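How do I stop my kitchen drawers from turning back into junk drawers?

Posted in Home & Storage

tapelover80
I have 9 drawers and every one of them holds batteries, soy sauce packets and a single birthday candle. I sorted the lot on Monday. By dinner the tape measure was in with the forks again. I've read 172 tips and bought nothing. What works for people who live with other people?
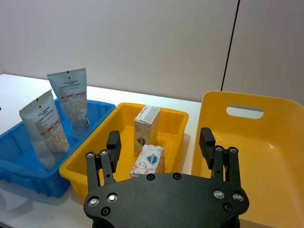 mildly_organized
Get everything out of the drawers before you spend a dime. Put it all on a table and sort by who uses it, because "miscellaneous" is how you got here. Three plastic containers on a white tabletop will do for this stage: keep, move to another room, apologize and throw out. Give it 30 minutes and stop. My Lumance drawer dividers came after that, and they fit two of my drawers - the other ones are apparently a shape known only to my landlord.

crumbtray
just label stuff

Pronix_refugee
Labels didn't survive my kids. Color did, mostly. 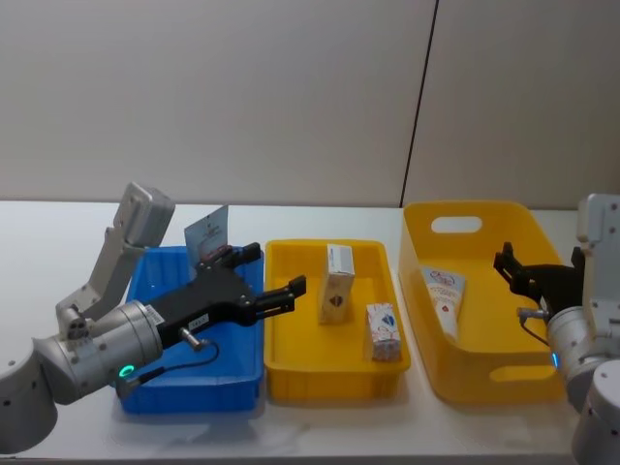
Assign each kind of clutter a color and leave the lids off, since a lid is one more step and your family has already shown you how they feel about steps. Blue bin for tools and tape, shallow yellow tray for pens, deeper yellow basket for whatever has a cord. Yes, two yellows. The depth tells them apart, even for my husband. The soy sauce you're on your own with.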